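2025-11-29

I have been on nights since January and people keep asking me how I manage the eating side of it, so I'm putting it all in one post.

For anyone new, I work in the sorting hall at a parcel depot outside Kellmont. The shift starts at 10 in the evening and finishes at six. I take the bus in, walk up from the roundabout, put my things in locker 2201 and that's me until morning. The lockers are numbered by building, before you ask. It is not a very big depot.

## The first few weeks

I did what most people do, which was eat dinner at the normal time with everyone else, go to work, and then eat again in the middle of the night as if it were lunch. By the second week I felt sick most mornings. I was also eating a cooked breakfast when I got in, so that was three full meals between early evening and bedtime with hardly a gap in them.

The canteen didn't help. It shuts before we start. There are vending machines and a microwave, and a kettle that belongs to the day shift but which they let us use. In February I was spending more in the machine than I was on the bus. I only know that because I went through my bank statement looking for something else.

Then I went the other way and took nothing but an apple and a flask. That lasted four nights. I came home on the last one and ate most of a loaf standing up in the kitchen with my coat on.

## What I do now

I have one proper meal, and I have it before I leave. It's at half past seven, later than the rest of the house, and I've stopped minding that. It's usually something with rice or potatoes and a decent amount of veg. I used to have pasta a lot but it sits heavy when I'm lifting, and I've gone off it a bit.

On shift I have two breaks. The first is at half past midnight and I have the bigger of my two boxes then. Most often it is soup and bread, or leftovers from whatever I cooked. The second break is at four and I keep that one small. A banana, some oatcakes and cheese, a boiled egg if I remembered to boil one. Four in the morning is the worst time for me. I feel cold whatever the heating is doing, and if I eat a lot then I'm no use for the last stretch.

When I get home I have toast or a bowl of porridge and go to bed within the hour. I tried going to bed with nothing and woke up hungry at eleven, and once I'm awake at eleven that's my sleep gone.

Eilidh Kinnear, who is on the same line as me, does it completely differently. She eats nothing between midnight and six and has her main meal when she gets in, with the curtains shut. It suits her and she has been on nights for over 18 years, so I'm not going to argue. I tried it for a week in the spring and had heartburn every day.

## Soup

I make soup on my first day off and freeze it in flat bags. They stack, and they thaw in the fridge by the following evening. The ones I make most:

- Lentil with carrot and a bit of cumin. Cheap, and it doesn't matter if you forget it on the hob.
- Leek and potato, not blended all the way.
- Chicken and barley when there's a carcass to use up. The barley swells in the flask, so it needs more water than you'd think.
- Tomato and butter bean, which I am less keen on but my son likes, so there is always some.

A wide flask is better than a tall one. I had a tall one for months and never once got the bottom of it clean. The wide one came from the hardware shop in Ukness and it keeps soup hot enough until the first break if I fill it with boiling water for ten minutes beforehand. By the second break it's lukewarm, so I don't bother trying to save any.

## Tea and coffee

I stopped having coffee after the first break. I didn't want to. I'd read it in the leaflet they gave us at induction and ignored it, and then I had a bad run of sleep in May and tried it out of desperation. It made more difference than the blackout blind did. Now I have one coffee when I arrive, tea at half past midnight, and after that it's hot water or squash. Hugo Robles brings in a peppermint tea that he says is good for the stomach. I find it tastes like toothpaste but I'll have it if he's making one.

I don't drink enough on summer nights and I still haven't sorted that out. The hall gets very warm in July with the doors down. I had a headache most shifts and kept blaming the lights.

## Days off

This is the part I haven't got right. When I'm off I want to eat with the family, so breakfast is at eight and tea is at half past five, and then I go back on shift and my stomach has no idea what is happening. The first night back is always bad. What I do at the moment is push everything later on the last day off, so I'll skip breakfast with the others and have it at eleven, then lunch at three or so. It helps a little. My daughter thinks it's very funny that I have cornflakes when she's nearly due home from school.

If anyone has a better way of doing the changeover, please put it in the comments. I'd particularly like to hear from people on a rotating pattern, because we may be moving to one next year and I'm dreading it.

## Snacks

I haven't given up snacks and I don't intend to. I did stop buying them from the machine. I buy them in boxes now and keep a few in the locker, and the rule is that I take one thing out per shift and it has to be before the second break. Crisps are no good because I'll finish whatever size of bag I'm holding. Small sealed packets work much better for me, as there's an end to them.

Nuts are all right but dear. Rice crackers go quickly and don't fill you up. Dried mango is lovely and sticks in my teeth for the rest of the night. I like trying things from the Asian supermarket in Kellmont as well, partly because I can't read the packets and so I don't know what I'm getting. I've had some very good seaweed things and one sort of dried plum that I had to spit into a tissue.

Chocolate I keep for the last shift of the week. I have it on the bus home, which means I usually get in with it on my gloves. 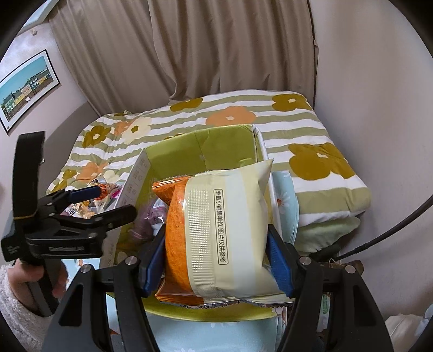
The other thing I'd say about snacks is to put your name on them if you leave them anywhere other than your own locker. I've lost a whole box of oat bars from the top of the fridge. Next time I'll write about sleep and the blackout blind, which I have now fitted twice.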